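Tabletop workspace preparation

Tabletop workspace preparation is the set of practices used to ready a table, its covering and its objects before a robot arm is operated over it. The term is used mainly in teaching laboratories and small research groups, where the same table may serve several tasks in one day. Written rules on the subject are usually local. One of the more widely copied is the Kotunholm bench code, first issued in July 2020 and revised each November.

Scope

Preparation covers the table surface, the objects to be handled, the objects left in place as background, and the area reached by the arm. It does not cover guarding, emergency stops or electrical safety, which belong to the risk assessment for the arm itself. A prepared table does not replace that assessment, and the Kotunholm code states this in its opening clause.

Background

Early local rules dealt almost entirely with clearing the table. Danica Brabec, whose notes for the Clusetti teaching laboratory were later absorbed into the Kotunholm code, argued that a cleared table gave a poor account of how an arm would behave in a home or office. Her notes allowed everyday objects to remain, provided that each was recorded and had an assigned place. The present code contains 66 clauses, of which 18 concern objects on the table.

Surface coverings

Cloth coverings are permitted under most local rules. They reduce glare from a polished tabletop and soften contact between the fingers and the surface. The covering should be smoothed before each session and must not hang where the arm can catch it. Printed patterns are accepted, but a grid printed on ordinary cloth is not to be used as a measuring reference, as the lines shift wherever the fabric ripples. Marks and creases are noted in the session log. A covering is replaced when it no longer lies flat under the working area.

Placement of objects

Flat items such as books and manuals are laid fully on the table and may be turned at any angle, including upside down relative to the arm. Upright items are placed in a holder. Pens and markers are stored with the cap on. Produce may be kept in its bag when the bag is part of the task, though clear plastic is treated as a separate category because reflections and folds can hide the outline of what is inside. Stacks are kept low and set back toward the wall.

The Fomard supplement, prepared by Vilja Eskola, adds a view check from the wrist camera. The operator confirms that the fingers, the nearest upright object and the main flat object can all be identified before motion begins. A cluttered layout may pass this check. In the layout shown, an AgileX book lies at an angle on a gridded cloth, with a capped marker standing in a mesh holder close to the gripper and bagged fruit near the wall.

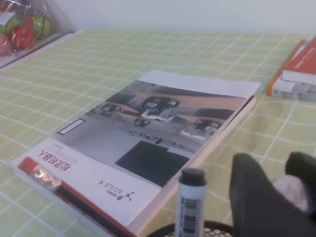 Records

Each layout is given a number and kept with the log of the session in which it was used. The Clusetti register held 401 layouts at the last revision of the code. Entries list the covering, the objects, the name of the operator and any change made during the session. Logs are retained for 5 years.

See also

Bench code
Risk assessment
Wrist camera
Session log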